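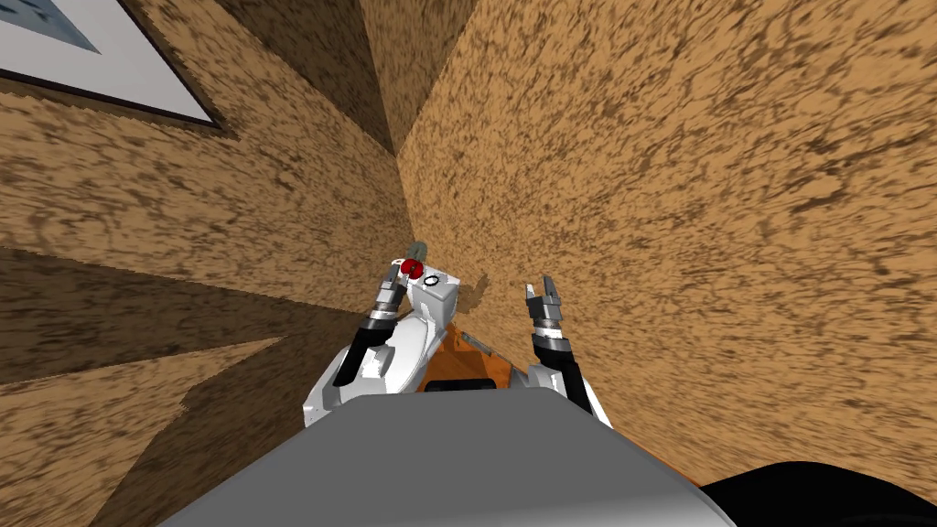

Framed picture on a speckled wall, near the corner

Cudholm movie: is the cast talk on the disc the same one from the theater?

pagoda_socks

Ok so I saw the Cudholm movie in September at the El Idrissi theater and after the credits they played a cast talk, the two leads on a couch reading fan letters and teasing each other about who forgot more lines. I laughed so hard. Now the disc is up for preorder and there's a regular edition and a Vekine box, and the Vekine one says "cast talk included" but doesn't say WHICH cast talk. There was also one that went online before the movie opened, much shorter, and I already have that one bookmarked so I'm not paying for it again.

Also does the box have English subs on the extras or just the film? My Japanese is ok for the movie becuase I know the drama by heart but when those two start talking over each other I'm lost.

Sorry if this was asked, searched and only found threads about the posters.
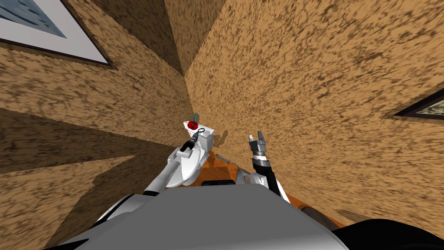 Oh and one more thing -- the preorder bonus. Brokon has a set of 3 postcards, the Vekine shop has a booklet. Has anyone seen what's in the booklet? If it's just the stills from the theater program I'll go with postcards.

latenightdorama

Got the box for the drama from the same people so going by that, plus the product page for this one.

The talk on disc 2 should be the theater one. Page says "post-screening talk" if you scroll way down past the specs, in the small print. The online one was labeled "opening message" everywhere so I don't think they'd mix those up. Can't swear it's uncut though. For the drama they trimmed a bit where they were singing, music rights I guess, and people were mad for weeks.

Subs: film yes. Extras, on the drama box it was only the making-of that had English. The talk had nothing. So if this one's the same you're stuck with listening. There's usually a fan transcript within a few days tho, check the pinned post on the fan board, last time someone typed up the whole thing with notes on the jokes.

Booklet no idea. For the drama it was 12 pages, mostly interviews, all Japanese. Nice paper. A few photos I hadn't seen before, the rain scene ones where they're both wrapped in towels between takes and one of them is asleep standing up.
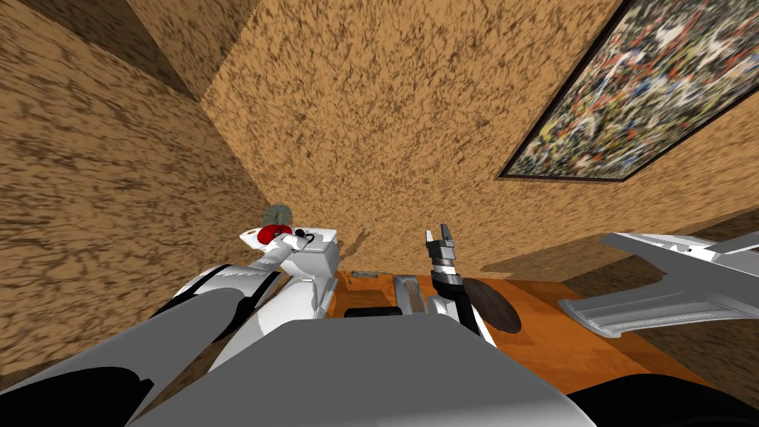 If you order from the Vekine shop watch the shipping, it gets added at the very end and the box is heavy. I split mine with a friend who wanted a different show and it still hurt. Cancel is only allowed until they send the "preparing" mail, after that you're locked in.

mintcola265

just get the box lol. the talk is worth it even w/o subs, you can tell whats going on from their faces

pagoda_socks

Thank you!! Found the small print, "post-screening talk", you're right, it was under the audio specs. Going with the box. Will do the transcript if there isn't one -- slowly, and with help.

Still want to know about the booklet if anybody gets theirs first.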